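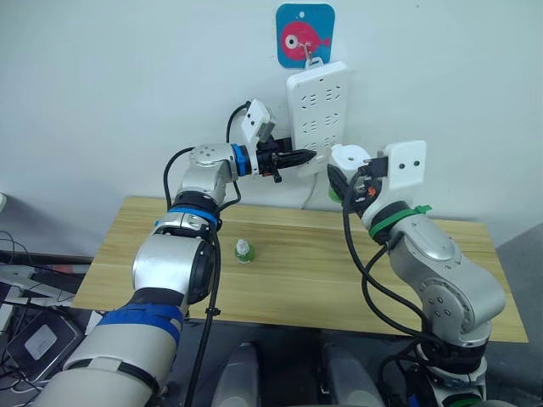 How often does the cell need servicing? Every 2,000 plug insertions, with a shorter cable check at the end of each shift.

3.2 Maintenance of the plug insertion cell

The Brirkach cell has two arms mounted at one table. Figure 3 shows the left gripper holding a black plug just short of the power strip, which hangs on the wall from a small hook on an adhesive pad. Coloured bands mark both arms, blue on the left and green on the right.

The hanging strip was kept for all trials. It moves under load, and a worn finger shows up first as a plug that tilts in the grip. Fingers were replaced at 3,000 insertions or at the first visible rounding of the edge, whichever came sooner.

Gripper cables run outside the arms and caused most of the downtime – 53 stoppages were logged up to December, mainly from loops catching at the wrist. We now leave enough slack for full wrist rotation and re-clip the cable after every finger change. Cable ties are replaced when they discolour.

After any repair the operator runs the Odo calibration routine, then 10 slow insertions at reduced force. If one fails, the wrist zero is set again and the test is repeated from the start. Results are entered in the Rirkden log under the arm's colour.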